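Safe Working Rules for a Two-Arm Folding Station
Project report, Linetholm Technical School
Wing-sze Wei
25 Oct 2018

3. Rules for the work area

The first version of our rules was a single page that I wrote in June, before we had folded anything. It covered the stop button and who may stand where. By the second month the group had added to it by hand until it was hard to read, so I rewrote it for this report.

The arms are run by one operator. A second person watches and does not touch the keyboard. Both must say "clear" out loud before power goes to the arms. Hands stay off the table until the operator answers "off". We took the two-person rule from the shop handbook and kept it even for short runs.

The table is covered with a plain dark cloth for work with light garments. The garment is laid out by hand with the arms parked, and the operator checks that no cable loop can catch on a gripper.
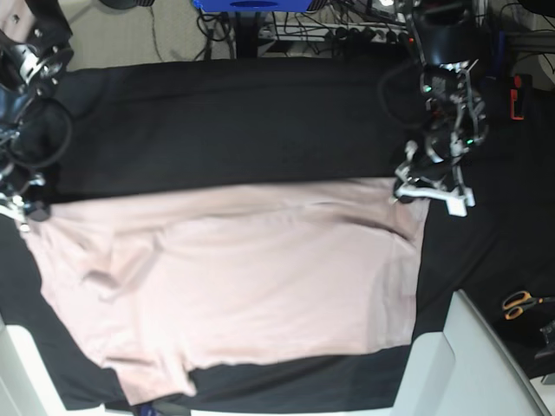
Figure 2. Pink T-shirt on the black cloth, with both grippers at the upper part of the garment.

Loose items were the rule we argued over most. The old page said "keep the table tidy", and people read that in different ways. The new text says that nothing sharp may be on the table while the arms have power, and that includes scissors. Figure 2 does not meet this rule. A pair with orange handles is lying on the cloth at the lower right. Power strips and cables on the floor are covered by a separate rule, which asks for a clear walking path on the operator's side.

Every run goes in the Grerier log, with the operator's initials and any stops. We have 71 entries. In 3 of them the watcher called a stop, and the log gives the cause for only 2. I have added a required "cause" line to the form.

Still open: Tam wants a lower speed limit for new operators. We have not agreed on a number, and the limit will have to be tested on the Sandedix controller first.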